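# Acrylic sheet

**Acrylic sheet** is a flat, transparent plastic made from polymethyl methacrylate (PMMA). It is used for small panels, sign holders, covers, desk screens and display parts, mostly where glass would be too heavy or too easily broken. It is sold clear, tinted, frosted or in solid colour.

## Manufacture

Two production methods are common. *Cast* sheet is made by pouring liquid monomer between two plates of glass and letting it harden. *Extruded* sheet is made by pushing molten plastic through a die. Cast sheet is harder and machines more cleanly; extruded sheet is cheaper and has a more even thickness, but it softens sooner under a saw or drill and may gum the blade.

The density of both types is close to 1.19 g/cm³, a little under half that of window glass. Sheet is normally delivered with paper or film on both faces, which is left on during cutting.

## Cutting and edges

Thin sheet can be scored with a hooked blade and snapped over a straight edge. Thicker sheet is sawn, routed or cut by laser. A sawn edge is matt and is usually scraped, sanded and then polished. A laser leaves a glossy edge on cast sheet without further work.

Edges may be left clear or given a colour. The usual methods are:

- paint or ink applied to the edge only
- self-adhesive tape or a push-on plastic trim
- a strip of coloured acrylic bonded on with solvent cement

A coloured edge makes a clear panel easier to see on a desk or worktop. The Grestari range of desk panels, sold in a single size of 228 × 88 mm and a thickness of 5 mm, was supplied with edges in red, blue or white. Felau, a maker of shop fittings, used a wide band on one long side and a narrow line on the other, so that the panel could be turned the right way round at a glance.

## Fixings

Small panels are held by clips, slotted bases, screws or bent wire brackets. Clips are the simplest to fit and need no holes. Where a wire bracket is used, a plastic or rubber sleeve over the rod keeps bare metal off the sheet. Screw holes are drilled oversize to allow for expansion: a panel 100 cm long grows by nearly 3 mm when warmed by 40 °C.

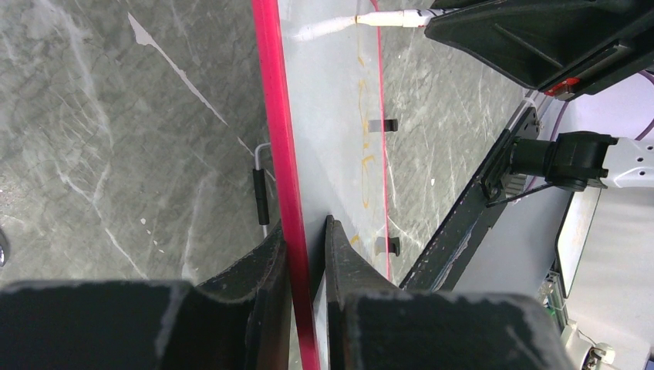 Brackets by Kováčik were sold separately from the panels and could be used with sheet from other makers.

## Marking

Acrylic takes most permanent markers and paint pens. Strokes in a light colour, such as orange or yellow, are hard to read against a pale or patterned surface and show better with dark card behind the sheet. Wax pencil wipes off with a dry cloth and is preferred for cutting lines.

## Care

The surface scratches more easily than glass. It is washed with lukewarm water, a drop of washing-up liquid and a soft cloth. Window sprays containing ammonia, along with acetone and strong alcohol, can cause fine cracks known as *crazing*. Light scratches can be reduced with a plastic polish such as Zimis, applied in small circles and buffed off.

Panels are stored upright or flat with paper between them. Sheet leaned against a wall for long periods may bow.

## See also

- Polycarbonate
- Laminated glass
- Solvent cement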